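A Seat at the Table, and Then Out of It

5/23/21

Inese Ots had the kettle on before I got my coat off, and she apologized twice for the state of the kitchen, which was a good deal tidier than mine. She served on the Plurnitz town council for 15 years, the last few of them as its president, and in March she stood up at the end of a long meeting and said she was done. I had come to ask her why, and to ask what she makes of the fight over the council presidency that has been going on ever since.

"I'd been rehearsing it in the car for weeks," she told me, pouring the tea. "I had a whole speech, with thank-yous in it, and my old civics teacher got a mention. Then I looked at the clock and saw how late it was, and I said about two sentences and sat down. My daughter watched it on the town channel and thought the sound had gone out."

The trouble, as most people in Plurnitz will remember, began with the Ena Street rezoning. A petition against it came in with 1164 signatures, a remarkable number for a town this size, and it sat in the clerk's office for 21 days before it was put on an agenda. Ots says the delay was her doing.

"I thought we should have the traffic study in hand first. I still think that was sensible! But I should have told people that's what I was waiting for. You can't leave folks standing out in the hall and then be surprised that they're mad when you finally open the door."
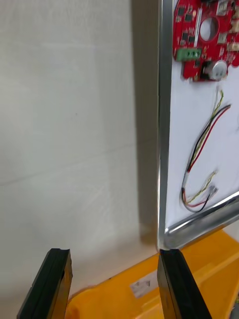
She told me she doesn't blame the members who turned on her, and I believe her, mostly. One of them, Thảo Kiều, had been something of a protégée, and it was Kiều who moved to limit the president's power to set the agenda. The motion passed with Ots herself voting in favor.

"Thảo called me the night before so I wouldn't be blindsided. We were on the phone for an hour, and I'd say half of it was about her tomatoes. She was right about the rule, you know. I'd have written it a little differently, but she was right."

Kiều, when I reached her later, was every bit as gracious. "Inese taught me how to read a budget," she said. "I wouldn't have known what to object to without her."

Neither woman would tell me who ought to get the gavel next. Ots did allow that she would like to see someone from the Odora side of town, where residents have complained for years that their roads come last, and she thinks the presidency should rotate. She also wishes the meetings would start earlier. Members with small children are worn out by nine, she says, and that's when the big votes seem to come up.
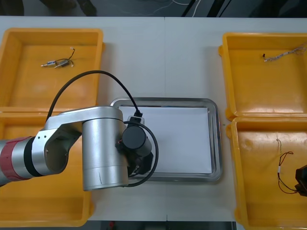 A robot arm over a steel tray on a white work table.

I asked whether she might run again for anything, and she laughed so long that I had to wait to write down the answer, and the answer was no. She has been asked to help with the charter review and will probably do it, provided the packets come on paper. She has also been going to the meetings now and then, sitting toward the back next to the coat rack.

"It's a different room from back there," she said. "You can't hear half of what they say. I sent the clerk a note about the microphones."

The council takes up the presidency again at its next regular meeting, and public comment comes first.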